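Tridia Bench Cell - Virtual Kit for Student Teams
Item 686, school license, 4 seats

Simulated test cell for robotics clubs and classes. White arm, black gripper, board fixture, stack light, red and green trays. Same layout as the Gernurbridge league task, so teams can practise the lid job before they ever book bench time. Runs on most lab PCs, no graphics card neccessary. 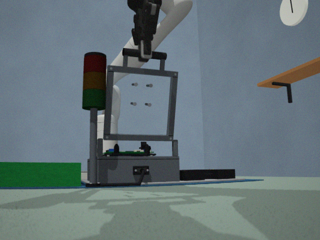 Frame with the clear panel, held by its handle bar over the fixture.
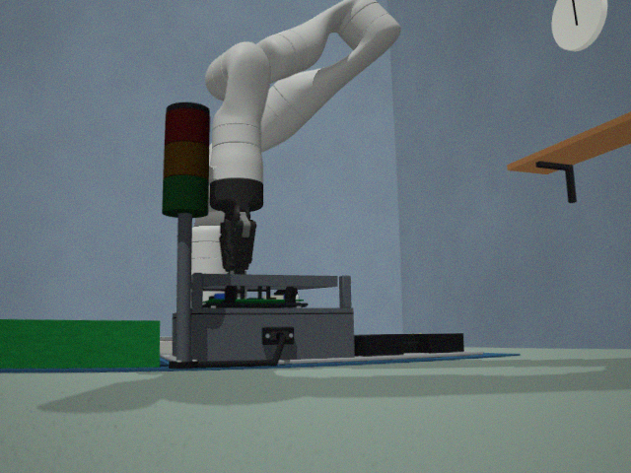
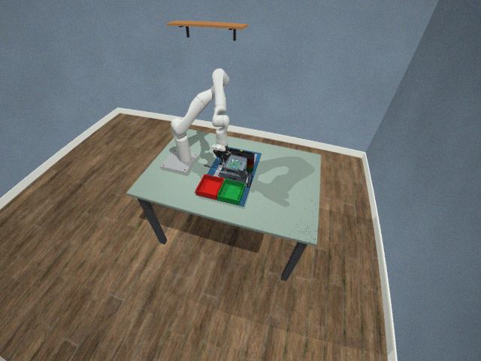
What you get
- Cell file, task sheet, starter script
- Teacher notes, Usevham edition
- Add-on: Tsang scoring pack, item 961

Ordering
Club price $625 per year. Purchase orders ok. Keys go out by email on Tuesday, check you spam folder. Older cell files won't open in this version, re-export first.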